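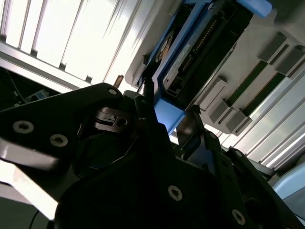
According to one reader of the first release, a repair note without the age of the machine has little use, and we should have left such notes out. We have thought about this remark for a long time. The notes without age are still in the collection, but they now carry a mark, so you can remove them with one filter.

Nemum: repair notes from second-hand desktop computers
Version of August 10, 2021

What it is

Nemum is a collection of short written notes made at the repair benches of Tisaveo and Parsa, two workshops in the town of Lidar. Each note describes one complaint on one desktop computer, and what was done about it. The texts are in English. Many of the authors have another first language, and we did not correct their grammar. Please do not treat the spelling in the notes as a model of good spelling.

The collection can be used for sorting complaints, for searching similar cases, or for teaching new repair workers how to write a note which the next person understands.

Files

notes.csv contains the notes, one per line
parts.csv contains the list of part names and their common variants
splits.txt tells which note belongs to training and which to testing
CHANGES.txt lists the corrections after the first release

Fields in notes.csv

note_id: a number without meaning
bench: T for Tisaveo, P for Parsa
age: age of the machine in years, or "unknown"
complaint: the words of the customer, as the desk wrote them down
action: the words of the repair worker
result: fixed, not fixed, returned to owner, used for parts 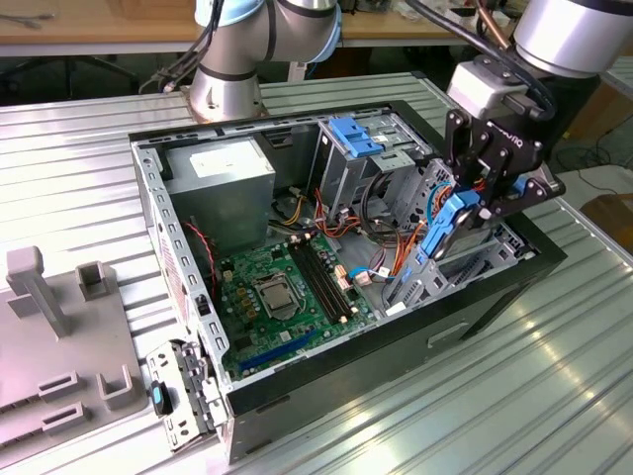
The field "result" needs some care. At Tisaveo, "fixed" means that the machine has started 5 times one after another. At Parsa it means that the owner took it home and did not come back within 17 days. We did not try to make one meaning from these two. If you compare the benches, please say in your work that you know this difference.

How the notes were chosen

A note shorter than 17 characters was not accepted. The longest notes were cut at 200 words, and a cut note ends with the sign (cut). Names, telephone numbers and addresses were removed by hand, then checked a second time by another reader. In a test on 83 notes, the two readers gave the same result field for all but 5. Those 5 are kept with the answer of the first reader.

Known problems

The word "drive" is used for hard disks, for optical drives and sometimes for the whole bay. The file parts.csv helps only partly.

Noise complaints are too many in the winter notes. The Parsa bench had an offer for fan cleaning in that season. 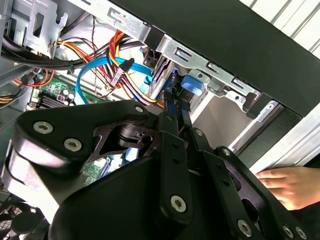

Some complaints were translated at the desk from another language, and it is not written which ones. A sentence like "the computer is tired" can be such a case, and we decided to leave it.

Licence and corrections

You may use and change the notes for any purpose, if you mention Nemum and the version. The original paper cards stay in Lidar and are not shared.

If you find a name or an address that we have missed, please send us the note_id only, and do not copy the text into your message. We collect corrections until the end of September, and they go into the next version.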